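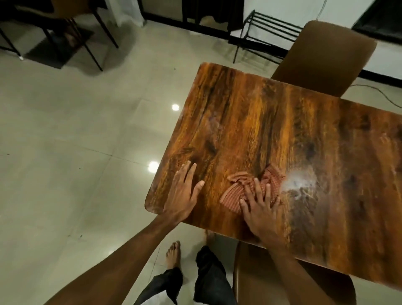

Progress report to the Kleinschmidt Fund
Evening Meals and Reading Project, Hindura Street Hall
Reporting period: October through March
Prepared by Onyekachi Usman, project coordinator

Summary

The project served an evening meal and ran a reading hour four nights a week through the period, with a two-week break in December. Registration stands at 74 households, against a target of 60 in the grant agreement. The reading hour has grown more slowly than the meals, and we have changed how it is scheduled. Spending is under budget on staffing and over budget on food. We ask the Fund to approve one transfer between budget lines, set out under Finances.

Background

The Hall sits at the south end of Beler, two blocks from the bus turnaround. Many of the families who use it have a parent on second shift at the packing plant or the hospital laundry, and the hours between school letting out and bedtime are the hard ones. The grant pays for a hot meal at 5:30, a reading hour from 6:15, and the coordinator's post at 24 hours a week. The building itself is paid for out of other income and does not appear in this report except where noted.

Meals

The kitchen has run on every scheduled night except two. The first was the ice storm in January, when the buses stopped and we closed at noon. The second was a gas shutoff on our block that we learned of at three in the afternoon. On that night we handed out sandwiches at the door and counted it as a missed service, as the agreement defines a service as a hot meal eaten on site.

Our busiest night was in February, when we served 191 plates. That is more than the kitchen can handle comfortably in one sitting. Families waited in the hallway until well after six and the reading hour started late. Since then we have run two sittings on the first two nights of the week, at 5:15 and 6:00, and one sitting on the other two. People were asked to pick a sitting when they signed in, and most have stuck with the one they picked. The late sitting suits parents coming straight from work. The early one fills up with grandparents and smaller children.

Menus rotate over three weeks. Bean chili, baked chicken with rice, and pasta with meat sauce are the dishes that leave the least waste. The lentil soup was dropped in November after three tries with different recipes. We have a vegetarian choice every night and label the common allergens on a card at the serving window. One family asked for halal meat and we now buy chicken from a halal supplier for everyone, at a small added cost.

The dining room has ten tables. They are cleared between sittings, wiped down, and wiped down again before books go out on them. The change to two sittings cut the time for this from half an hour to fifteen minutes, so we added a paid kitchen helper for two hours on those nights.

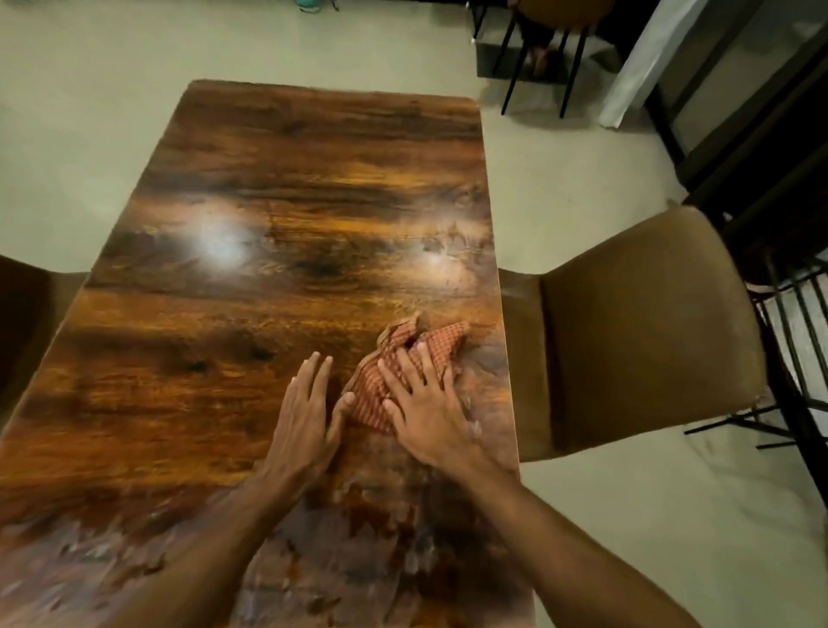
Hand-wiping a tabletop with a cloth.

Reading hour

Attendance at the reading hour averaged 31 children a night in the fall and 40 in the winter. The agreement set a target of 50 by the end of this period, and we did not meet it.

We looked at why. Sign-in sheets show that children under eight stay at a high rate and children over ten mostly leave after eating. In short conversations with parents, the reasons given most often were homework, sports practice, and older children being embarrassed to sit with the little ones. Transportation came up less than we expected. The last northbound bus leaves the turnaround at 7:40 and most families on that route make it without trouble.

Starting in February we split the hour by age. Children under nine stay in the dining room with picture books and early readers. Older children go upstairs to the classroom, where they can read what they like or do school reading, and where a tutor helps with written assignments. The upstairs group began with six and is now at 14 on a good night. It is too early to say whether it will hold through the spring, when practice schedules change again.

We measure reading progress twice a year using the short assessment supplied by the school district. The fall round was done in October and covered 38 children. The second round is set for May, so there are no results to report yet. Two teachers at the elementary school have told us that children who come to us regularly are choosing harder books from the class shelf. We pass that along as an opinion and will have better information in the next report.

The book collection was in poor shape at the start of the grant. We pulled out everything with missing pages or water damage, and replaced it with new and used titles bought from the materials line. Books in Spanish and Somali were added in January at the request of parents. The Somali titles were hard to find and took seven weeks to arrive. Take-home lending began the same month. Eleven books are overdue at the time of writing, and we do not plan to charge for them.

Staffing

The coordinator's post has been filled throughout. The cook's hours went from 16 to 18 a week when the second sitting started. The tutor post was vacant from October until the middle of January, which accounts for most of the underspend on staffing. Two candidates turned us down over the hours. We then combined the post with the upstairs supervision role, which made it 10 hours a week instead of six, and filled it within a month.

All staff and regular helpers have current background checks. Four people completed the county food handler course in November. The first aid certificates for the cook and the coordinator expire in June, and renewal is booked.

Building and supplies

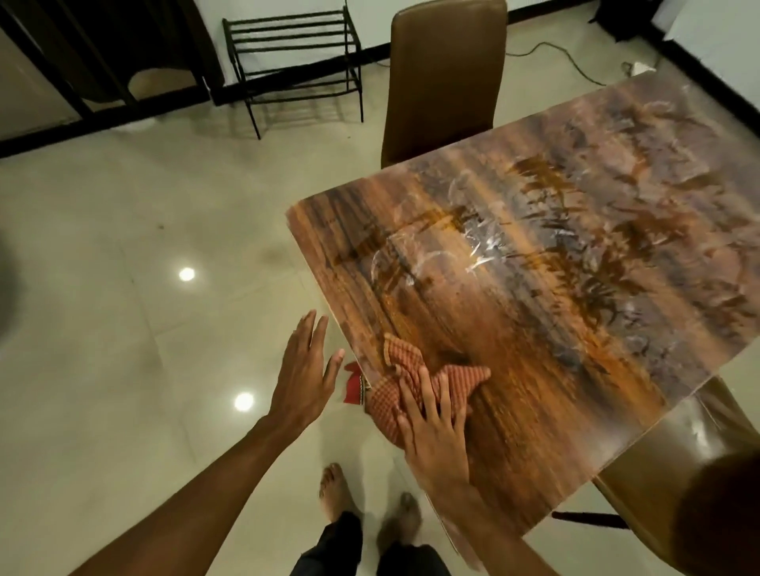 Supplies are a small part of the budget but ran over in every month of the period, mainly paper towels, dish soap and trash liners. We have moved from paper towels to washable cloths in the dining room, and the change should show up in the spring figures. The first spray cleaner we bought was a concentrate and was hard to mix to the right strength. On a glossy tabletop it doesn't take much to leave white smears and swirls across the middle, and going over them with a checkered cloth takes up part of the fifteen minutes between sittings. We have asked the supplier for a ready-mixed product and will compare the price.

The dishwasher was serviced in December. The technician replaced a pump seal and advised that the machine has perhaps two years left. A replacement is outside this grant and will be raised with our other funders.

Registration and meal counts were kept on paper until the end of November. We then moved to Pruteck, a sign-in program that runs on a tablet by the door. Setup took longer than planned. Households were entered twice in the first weeks when names were spelled differently, and the November and December counts had to be corrected by hand from the paper sheets. The figures in this report are the corrected ones. The program is now working as it should and saves the coordinator three hours a week. The paper sheets will be kept until the grant closes in case the Fund wishes to check them.

Finances

A full statement is attached separately. The main points are as follows.

Staffing is $4,120 under budget, due to the tutor vacancy. We expect to spend at the planned rate from here on.

Food is $2,860 over budget. Higher registration accounts for most of this, and the rest is the price of chicken and eggs. We have changed egg suppliers and now buy rice and beans in larger bags, which has brought the cost per plate down from $3.35 in January to $3.10 in March.

Supplies are $240 over budget.

Books and materials are on budget.

We ask the Fund to approve a transfer of $3,000 from staffing to food. This would cover the overspend to date and leave a small margin. Without the transfer we would need to go back to a single sitting by early summer or cap registration, and we would want to discuss either step with the Fund first.

Problems and risks

Registration is still climbing. Nine households signed up in March alone. At the present rate the two-sitting nights will be full by August, and we would then have to think about a waiting list or a fifth night. We have not costed a fifth night.

The coordinator has been covering kitchen absences, which has pushed back some of the paperwork, including this report. A list of on-call kitchen help is being put together. There are three names on it so far and we would like six.

Parking at the Hall is limited to eight spaces, and one neighbor has complained about blocked driveways on busy nights. We put up a sign and now mention it at sign-in. There have been no complaints since.

Plans for the next period

Run the second round of reading assessments in May and report the results.

Keep the age split in the reading hour and review it once school is out.

Set a summer schedule, including whether meals should move to midday while school is closed. A short survey is going home with families in April.

Complete the on-call list for the kitchen.

Prepare a cost estimate for a fifth night, for discussion with the Fund.

Copies of the menus, the corrected monthly counts and the survey form can be sent on request.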